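작업실 노트
2020년 5월 11일
장난감 주방 소품 정리, 상판 배치 메모

오전 내내 상자를 뒤적이다가 이제야 자리에 앉아 적는다. 지난 2월에 Iwasaki 선반으로 옮겨 두고는 제대로 열어 보지도 않았던 소품들인데, 막상 꺼내 놓으니 생각보다 손이 많이 가는 물건들이다. 장난감이라고 얕볼 일이 아니다. 진짜 부엌살림처럼 겹쳐 담을 것과 따로 둘 것을 가려야 하고, 크기가 제각각이라 한 상자에 아무렇게나 넣으면 다음에 꺼내는 사람이 꼭 한숨을 쉬게 된다. 그 한숨을 쉰 사람이 오늘은 나였다.

우선 상자 라벨부터 정리했다. 예전 번호와 새 번호가 섞여 있어서 Yaneth Carhuamaca 씨가 보내 준 목록을 옆에 펴 놓고 하나씩 맞춰 보았다. 17번은 접시와 그릇, 19번은 조리도구로 정했다. 과일과 채소 조각은 워낙 자잘해서 뚜껑 있는 작은 통에 따로 담기로 했는데, 통은 Jingate에서 주문해 둔 것이 아직 오지 않았다. 올 때까지는 지퍼백에 넣고 겉에 이름을 써 두자. 매직은 서랍 둘째 칸에 있으니 쓰고 나면 제발 다시 거기에 넣어 주세요. (나한테도 하는 말이다.)

상판 배치는 전에 Iker Echevarría 씨와 이야기한 대로 시작했다. 키가 큰 물건은 가장자리로 보내고 가운데에는 납작하고 넓은 것을 두자는 생각이었는데, 하다 보니 채반이 워낙 커서 자리를 제법 차지한다. 민트색 타원형 채반을 가운데에서 왼쪽으로 두고, 미니 오븐은 오른쪽에 세우고, 연보라빛 도는 회색 접시는 위쪽에 놓았다. 케첩병은 세워 둘까 하다가 접시 위에 비스듬히 눕혔다. 이렇게 두니 접시가 거의 다 가려지긴 하지만 빨간색이 밝아서 멀리서도 금방 눈에 들어오고, 옆의 오렌지 조각과도 제법 어울린다. 초록 뒤집개와 큰 냄비는 왼쪽으로 몰았다. 냄비 자리가 너무 바깥인가 싶기도 한데, 안쪽으로 당기면 채반 손잡이와 부딪힐 것 같아서 일단 그대로 두었다.
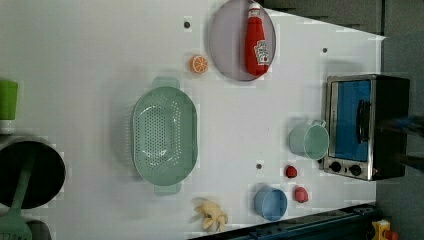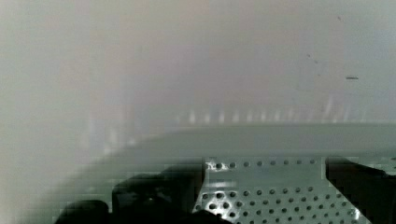

배치하면서 생각한 것들

1. 채반은 비어 있는 상태를 기본으로 하자. 과일을 담아 두면 보기에는 훨씬 예쁘고 나도 사실 그쪽이 마음에 들지만, 꺼낼 때마다 무엇이 들어 있었는지 다시 확인해야 한다. 담아 놓는 배치가 필요하면 따로 이름을 붙여 적어 두는 편이 낫겠다.

2. 흰 상판에 난 고정용 구멍은 배치를 기억하는 데 의외로 쓸모가 있다. 채반과 파란 그릇 사이에 하나가 보이도록 두면 다음에도 간격을 비슷하게 맞출 수 있다. 테이프로 표시를 해 볼까도 했는데, 예전에 Stastovthorpe 작업실에서 테이프 자국을 지우느라 반나절을 보낸 기억이 있어서 그만두었다. 그때 쓴 세제 냄새가 아직도 생각난다.

3. 오븐은 다른 소품보다 부피가 있어서 맨 먼저 자리를 잡아 주는 것이 편하다. 나는 오늘 이것을 맨 마지막에 들여놓다가 그릇들을 죄다 다시 밀어야 했다. 다음 사람은 부디 나처럼 하지 말기를. 옮길 때는 문 쪽을 잡지 말고 양손으로 옆을 받쳐 들 것.

4. 초록색 물건이 여럿이라 목록에 '초록색'이라고만 쓰면 헷갈린다. 컵은 '초록 컵', 뒤집개는 '초록 뒤집개(구멍 있음)', 채반은 '민트 채반'으로 통일한다. Yaneth 씨 목록에는 채반이 '연두 바구니'로 되어 있어서 한참을 찾았다. 목록도 같이 고쳐 달라고 부탁드려야겠다.

보관과 세척

쓰고 난 플라스틱 소품은 미지근한 물에 중성세제를 조금 풀어 닦고, 수건 위에 엎어서 말린다. 채반은 구멍 사이에 먼지가 끼기 쉬우니 부드러운 솔을 쓰면 좋다. 세제는 250밀리리터짜리 작은 병에 덜어 개수대 옆에 둘 생각이다. 큰 통을 매번 들었다 놨다 하는 것도 은근히 일이다. 병 겉면에 덜어 담은 날짜를 적어 두면 더 좋겠다. 케첩병은 라벨이 상할까 봐 물에 담그지 않고 마른 천으로만 닦기로 했다.

선반 쪽은 아직 고민이 남아 있다. 안쪽 폭을 재 보니 762밀리미터라서 조리도구 상자와 그릇 상자를 나란히 넣고 나면 오븐 놓을 자리가 애매하다. 위 칸에 올리자니 내릴 때 무겁고, 아래 칸에는 Lostus 부품 상자가 이미 들어가 있다. 그 상자를 문 옆으로 빼도 되는지 Iker 씨에게 물어보기로 함.

남은 일
- 지퍼백에 이름 쓰기
- 목록에서 채반 이름 고치기
- 솔 하나 새로 사기(지금 것은 털이 다 누웠음)
- 선반 아래 칸 비울 수 있는지 확인

차 한 잔 마시고 지퍼백부터 시작한다.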